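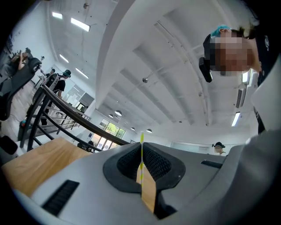
A light wooden tabletop, lower left, with a warm honey-coloured grain.

What keeps a table dry

Oil, wax and varnish do different jobs, and a good many tables are wearing the wrong one

Wood takes in water from the air and gives it back. A tabletop in a heated house loses moisture through the winter and regains it when the heating goes off, usually by the end of May. The boards change width as this happens. They hardly change in length at all, and that difference accounts for most of the trouble that reaches a repair bench: split ends, lifted joints, a top that has bowed upwards along its centre line.

A finish does not stop this movement. It slows the exchange of moisture so that the wood has time to adjust, and it keeps spills out of the grain for long enough to be wiped up. The choice between finishes is a choice about how slow the exchange should be, how hard the surface should be, and how much work the owner is prepared to do later.

The workshop at Troltow has been refinishing domestic tables for 16 years. It keeps a record card for each one, giving the species if known, the old finish, the new finish and the condition of the top when it was next seen. The cards for tables that came back a second time number 113. They are not a controlled trial. Tables that gave no trouble mostly stayed at home, so the cards lean towards failure, but they show clearly enough how each kind of finish fails.

Drying oils

Linseed and tung oil are the familiar ones. Both cure by taking up oxygen, and both go into the surface layer of the wood before they harden. The result is a thin, flexible finish with little or no film above the grain. It does not flake. It can be repaired in one spot without the edge of the repair showing, provided the surrounding surface is clean.

Raw linseed oil cures very slowly and stays soft. The tins sold as boiled linseed oil have usually not been boiled; they contain metal driers which shorten the cure from weeks to days. Pure tung oil resists water better than linseed but goes on less evenly, and the first coats can dry to a patchy, whitish surface if they are put on thickly. Several products labelled "tung oil finish" are thinned varnish with little tung oil in them. The safety data sheet is a better guide to the contents than the front of the tin.

The weakness of plain oil is water. A wet glass left overnight will mark an oiled top, and a kitchen table finished this way needs a fresh coat more often than most owners expect. Among the Troltow cards, the commonest note against an oiled table is "dry": the oil had worn away at the places where people sit, the grain had opened and dirt had gone in. The structure was sound in nearly every case. Such a top needs cleaning and two thin coats, with a day between them.

Hardwax oils

These are blends of drying oil and wax, sometimes with a resin and generally with driers. They leave more on the surface than plain oil does, and the wax component sheds water well. They have become the default for new solid-wood furniture in the middle price range.

Application is where they go wrong. The makers specify very thin coats, and the thinness matters. A thick coat skins over and the material beneath it stays soft, so that the top feels dry but takes the print of a tablecloth months later. The Troltow bench uses Flevix, a two-coat hardwax oil in matt and satin, and works it in with a white pad until the surface no longer looks wet. Anything left after that is wiped off. The first coat goes on bare wood. The second is thinner still and takes less than half as much liquid.

Over-sanding causes a related fault. Fine abrasive closes the surface, and the finish has less to hold on to. The Flevix sheet asks for bare wood to be left at a coarser grade than many people are used to, and a top polished to 400 grit before the first coat will absorb too little. It looks excellent for a season and then wears through quickly. The 400 grit paper has a proper use, between coats, by hand and with almost no pressure, to take off raised fibres.

Film finishes

Varnish, polyurethane and lacquer cure as a continuous layer above the wood. Polyurethane is the toughest of those in ordinary household use and gives the best protection against standing water, alcohol and heat. It also slows moisture exchange the most, which suits a wide top in a room where the humidity swings.

Film finishes last well until the film is broken. After that, water gets in at the break and travels sideways, and the finish lifts in a grey-edged patch. New varnish laid over the patch will not bond to the lifted edge. The usual course is to strip the whole top. On the cards, film finishes had the longest interval before the table came back, and also the longest bench time once it did.

Water-based versions have improved considerably. They stay clearer than the oil-based kind, which yellows, although on pale woods some owners want the warmer tone and are disappointed without it. Water-based products also raise the grain on the first coat. Damping the bare wood, letting it dry and sanding lightly beforehand removes most of the problem.

Wax alone

Wax is a polish. Used over a cured finish it gives a pleasant surface and some resistance to scuffs. Used on bare wood it gives very little protection against liquids, and it prevents almost anything else from bonding until it has been completely removed. White spirit and several changes of cloth will shift most of it.

Balance between faces

Whatever the finish, the underside should have it too. A top sealed on one face and bare on the other takes in moisture unevenly and will cup. The coats need not match in appearance, and the underside can do without the final sanding, but it should have the same number of coats. Breriletti, which makes extending tables in ash and oak, ships its tops with the underside finished and the leaf edges sealed. Cheaper tables often leave both bare. A leaf kept in a cupboard then drifts away in width from the top it belongs to and stands proud at the joint when it is put back.

Fixings matter as much. A solid top has to be free to move across its width, so it is held down with slotted brackets or wooden buttons. Screws driven tight through the rails will hold until the first dry winter and then the top will split between them.

Testing an unknown finish

Work on the underside, or inside the rail, where a mark will not matter.

Put a drop of water on the surface and leave it for ten minutes. If the wood darkens, the finish is worn oil, wax or nothing. If the drop stands, dab a separate place with methylated spirit. Shellac softens and becomes sticky. Cellulose lacquer is affected far less by spirit but softens with its own thinner. Polyurethane is unaffected by either. A fingernail drawn across wax leaves a pale line with a trace of material in front of it.

Old finishes on painted or stained furniture may contain lead, and should be tested with a kit before any dry sanding.

Rags

Cloths wet with drying oil give off heat as the oil cures. Left in a heap, they can catch fire without any outside source. The risk applies to linseed, tung and most hardwax oils. Lay used cloths flat outdoors, in a single layer, until they are stiff, or soak them in water and keep them in a lidded metal tin until they can be disposed of.

Curing times

Dry to the touch is not cured. An oiled top can be used gently after a few days but should be kept clear of water for 2 weeks. Hardwax oils are similar. Oil-based polyurethane takes longer to reach full hardness, and a cloth or rubber-footed object left on it during that time can bond to the surface - felt pads are safer. Cold rooms lengthen all of these times, and a damp one can stop an oil finish curing properly at all.

Last updated: October 19, 2025

We use cookies to remember your settings and to measure how our pages are read. Manage preferences | Accept

Contact the editors | Copyright 2025. All rights reserved. | Back to top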